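Low office cabinet
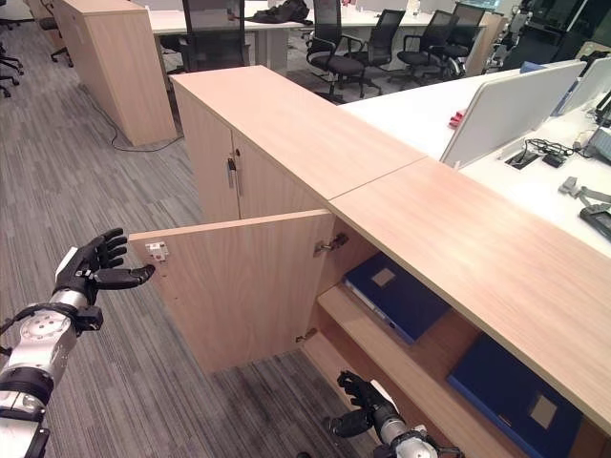 A low office cabinet, also called a sideboard cabinet or credenza unit, is a long storage cabinet built to stand below desk or window height. It is used for paper files, stationery and small equipment, and its top serves as an extra work surface. Most are made as closed units with hinged doors, although open and half-open versions are also produced.

Construction

The body, or carcass, consists of two end panels, a base, a back and one or more upright dividers. On longer units the top is often made in two or more panels meeting at a seam. Separate panels are easier to carry through doorways and can be replaced singly. The seam is normally placed over a divider so that both edges are supported.

Wood-grain finishes in light tones are common in offices, where the cabinet is usually matched to the desks.

Doors and hardware

Doors are fitted singly or in pairs. A hinged door of low height generally has two hinges, one near the top and one near the bottom. Wide or heavy doors may need a third. Concealed hinges allow the door to be adjusted in height, depth and sideways position after fitting, which keeps the vertical gap between paired doors even.

A pair of doors may share one lock. In this arrangement the second door is held by a catch or bolt on its inner face and can be opened only after the first. Handles are placed near the upper edge of the door to reduce bending.

Shelves

Interior shelves are fixed or adjustable. Adjustable shelves rest on pins set in rows of drilled holes. Fixed shelves add stiffness to the carcass but limit the height of items that can be stored. Heavy binders are placed on the base panel and light supplies on the shelf above.

Regional makers

In Odthorpe, low cabinets were produced by the Clunolel workshop under the designer Siham El Khatib. Its Lakamum series had a two-panel top and a catalog load limit of 50 kg per shelf. A total of 2,000 units were built before the series was withdrawn. Abdelkrim Morsy later revised the hinge layout for the Zamani series, which kept the same carcass.

See also

Credenza
Filing cabinet
Cabinet hinge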